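Ruvico Two-Arm Bench Kit - product page

Two arms, a braced frame, backdrop and control box, supplied as one order.

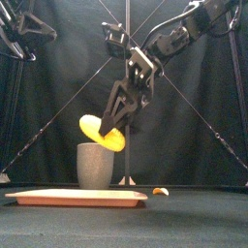 Lilibeth Cabanatuan asked whether the second arm can be left off the order and added later. It can. The frame comes drilled for both arms in every case, and the control box has both ports fitted. The single-arm order is the same kit with one arm and one cable set removed.

Overview

The Ruvico kit is for labs, teaching rooms and small development teams that want to teach or test handling tasks on a tabletop. Typical work is picking up small, light or awkwardly shaped objects and moving them into and out of cups, trays and similar containers. The arms hang from above, so the tabletop stays clear of bases and clamps and both arms can reach the middle of the work area.

The kit is not meant for production lines. It has no rating for continuous duty and no safety fencing. If you need to run a single task all day, look at the Gudov cell instead, which we also sell.

What is in the box

Two arms with cable sets
Two finger grippers, one per arm, with spare fingertips
Wrist brackets, one per arm
Frame uprights, rear rail and corner brackets
Bracing wires with turnbuckles
Fabric backdrop, dark green-black
Control box with power supply
Tool roll and printed setup guide

The tabletop is not included. Most customers use a bench they already have.

Arms and grippers

The arms are dark throughout, which keeps reflections down. You will still get bright highlights on the joint housings and along the cables if your lights are close. Moving the lights up and back helps more than dimming them.

The gripper fingers are an open frame of slender bars ending in a wedge-shaped tip. The tip is narrow enough to press into a fold or get under a rim. Tips are held on with two screws and wear faster than anything else on the kit. Check them every week if you handle rough or hard objects. Replacements are sold in sets under part number 807.

Cables run along the outside of the arm. This makes them easy to replace, and it also means you have to leave slack at the wrist. Turn the wrist through its full range by hand, with the power off, before you fix the cable ties. A cable that is tied too short will pull at the connector, and connector damage is not covered by the warranty.

Frame and bracing

The uprights stand at the back of the work area and the bracing wires cross diagonally behind it. Tighten the turnbuckles a little at a time, going from one side to the other. Do not tighten one wire fully and then start on the next, or the center pole will lean. When the wires are right, they give slightly under a finger and the frame does not sway when an arm stops quickly.

Hang the backdrop after the wires are set. It is cut wider than the frame and will fall in soft folds. If your software has trouble with the folds, the fabric can be pulled flat and clipped to the uprights, but clips are not supplied.

Setup

Two people can put the kit together in an afternoon. One person can do the frame alone but should not try to hang the arms alone.

1. Place the frame on the bench and loosely fit the corner brackets.
2. Fit the bracing wires and bring the frame square.
3. Hang the arms and tighten the mounting bolts to the figure in the guide.
4. Connect the cables, leaving slack at each wrist.
5. Power on and run the homing routine with the tabletop clear.
6. Set the table height in the software before you place any objects.

Step 6 is the one people skip. If the height is wrong, the fingertips will meet the table on the first low move. The arm will stop, but you may lose a tip.

Choosing objects

Start with things that are light and that you can afford to crush. Grip force can be set from 1 to 100 in the software, and the default of 40 is too high for anything thin or brittle. We suggest starting at 5 and working up. Curved pieces are harder than they look, as they can roll in the fingers when lifted off center. Try several approach angles before you raise the force.

Customer comments

Nestor Pascual: Good kit for the money. The printed guide is clear on the frame and thin on the software. I had to write in twice about saving positions for the left arm.

Sointu Hämäläinen: Turnbuckles needed another turn after the first week. Fine after that.

Parisa Kermani: We use ours for student projects. I would order two extra sets of fingertips with it, and I wish the tabletop was an option.

Reply from Ningate: The section on saved positions has been rewritten and the new guide ships with all current orders. A tabletop option is planned for July.

Price and delivery

Two-arm kit: $4,000
Spare fingertips, backdrops and cable sets: see the parts page

Prices do not include tax or shipping. The kit ships in two cartons, and the frame carton is long - check that it will fit in your elevator. Orders are packed by Dagdag and handed to the carrier from there, so the return address on the label will not be ours.

Questions before ordering go to Mārtiņš Bite at the Ningate sales desk. Please include the depth of your bench.

Page last updated Saturday, January 28, 2023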